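24/09/2023

Slept badly and got up before the alarm. Made coffee and sat on the back step with the seed tin, sorting what is left from this year. Most of the lettuce packets are past saving. I kept the kale and the two kinds of beans and threw out the rest.

The plot at Grarkimbridge looked tired when I got there. The squash leaves have gone gray with mildew and the tomatoes are splitting faster than I can pick them. I pulled out 9 of the worst plants and piled them by the fence. Flynn Kingi was already on his side with the hose going. He says the water will be shut off earlier than last year, and he is filling every barrel he owns. I only have the one barrel and it leaks, so I let him talk.

Dug the last row of potatoes. The yield was poor. In August the tops looked so good that I told everyone I would have potatoes until spring, and now I have a bucket and a half, plus a bag of small ones that I will have to use this week. Wireworm in a lot of them. Shalini Kaushik says it is what you get for planting into old lawn, and that it settles down after a few years. She grew hers in bags on the concrete and had no trouble.

The garlic came in the mail from Plenow. I ordered 30 cloves' worth and they sent heads instead, so I have more than I need. It is a hardneck called Siu that I have not grown before. The heads are firm and the skins are tight, so no complaints there. I will give some to Shalini in exchange for the horse manure she keeps promising me.

Raked the empty bed and forked in one bag of compost. It needs at least two more. My back had had enough by then, so I left the fork standing in the bed and went home. Ate cheese on toast standing up. Washed my boots, which I have been putting off, and left them upside down on the rail.

Spent the afternoon on the apples. Flynn gave me a box of windfalls from his mother's tree and they will not wait. Cut out the bruises, cooked the rest down with a little water, and put it through the sieve. It made less sauce than I hoped but the flavor is sharp and good. A few were sound enough to keep whole, and I set those aside for eating.

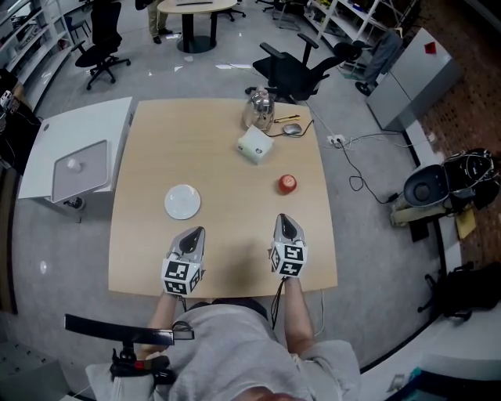

When should the garlic go in? Middle of next month, once the soil has cooled but before it gets too wet to work. I wrote that on the calendar so I will not argue with myself about it later.

Still to do: order straw, fix the barrel tap, find the lid for the Wasora bin before the rats do. The straw place wants 60 dollars for delivery, so I may ask Flynn if I can borrow his trailer - he will want a jar of sauce for it, and that is fair.

Rain started after supper. I remembered the fork and did not go back for it.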